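Review: Zison Song Leader-Follower Teleoperation Kit
Min-kyu Ko
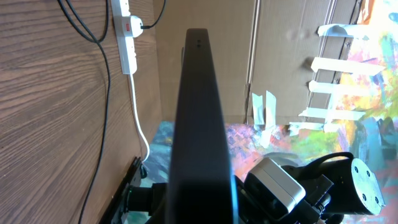
Vol. 10, No. 417, October 2026

The Song is a two-arm kit for recording demonstrations. The operator moves a pair of passive leader arms by hand, and the follower arms copy the joint angles while the cameras and encoders log to disk. Zison sells it with leaders, followers, wrist cameras and a license for its recording software. We ran it in the Clivville workshop until we had 1,000 saved episodes of short bench tasks, most of them pick-and-place.

Leader arms. Friction is low and even across the joints except at the wrist roll, where there is a noticeable step near center. Gravity compensation is done with springs and holds the arm at most poses. With the elbow fully extended it sags, and an operator who lets go to adjust something will record the sag. The trigger for the gripper has a long, linear travel. Da-eun Byun, who has smaller hands than I do, had to move the finger loop to its inner position and then found it comfortable for a full session.

Follower arms. Tracking is good at moderate speed. Fast reversals overshoot slightly. The gripper fingers are long, flat and matte black, with a rounded tip and two small round holes near the end. The finish keeps glare down. The length helps with reaching past clutter, but a finger can stand straight up the middle of the wrist view and hide whatever is behind it. Operators should expect to lean on the second arm's camera for the last part of an approach.

Cabling. This is the weak part. Each arm needs its own power and data run, and the supplied clips are too few. Leave slack at the base, check it at full reach, and keep the power strip out of the sweep of both arms.

Software. Calibration takes one guided pass per arm. Episodes can be trimmed or discarded from the keyboard. Of the 1,000 saved, 88 were later rejected, chiefly for dropped frames on a shared USB hub. Moving one camera to a separate port cured it. The export format is documented, although joint names differ between the manual and the files.

Compared with the older Clindholm kit, the Song is lighter in the hand and slower to set up. Spare fingers are sold in pairs only. Recommended for labs with a fixed bench.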